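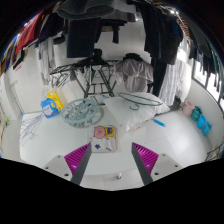
Fig. 1. Folded T-shirt with cartoon print, laundry area.

Home | Projects | Reports | Staff | Contact

Do cold washes really save what the label says?
Student project report, Lerato Hendricks and Sipho Steyn
Supervisor: Gert Ntuli

Every box of detergent we looked at told us to wash cold and save money. None of them said how much, or compared with what. We wanted to check the claim for ordinary cotton shirts, using a meter on the wall socket and two front loaders in the Tirport student residence.

We ran 22 loads in November. Half were set to cold and half to 60 degrees Celsius, all on the same cotton program. Each load was made up of T-shirts, socks and pillowcases brought in by residents. We did not weigh the loads, and we should have. Busisiwe Steyn pointed this out after the first week, when it was too late to start over.

The hot loads used more power, as anyone would expect. Our trouble is with the size of the gap. On the older machine, a Casix, two of the hot loads came out close to the cold ones. Either the machine was not reaching the set temperature or our meter was reading wrong. We had no thermometer that could go in the drum, so we can't say which.

Stain removal is where we trust our own results least. We marked cotton strips with coffee and cooking oil and asked residents to score them after washing. Gert Dlamini scored the same strip twice on different days and gave it two very different marks. A survey sheet passed around the building got 97 replies, and most people said cold washing "works fine." Few of them said they had ever tried anything else, so we don't read much into it.

We also left out drying. Several residents use the tumble dryer after every wash, and it may well use more power than the washer does at any setting. A savings figure that stops when the washer door opens leaves out a lot.

We would repeat the test with weighed loads and a second meter before giving anyone advice.

Report handed in 7th February.

This site uses cookies. By continuing to browse you accept our cookie policy. OK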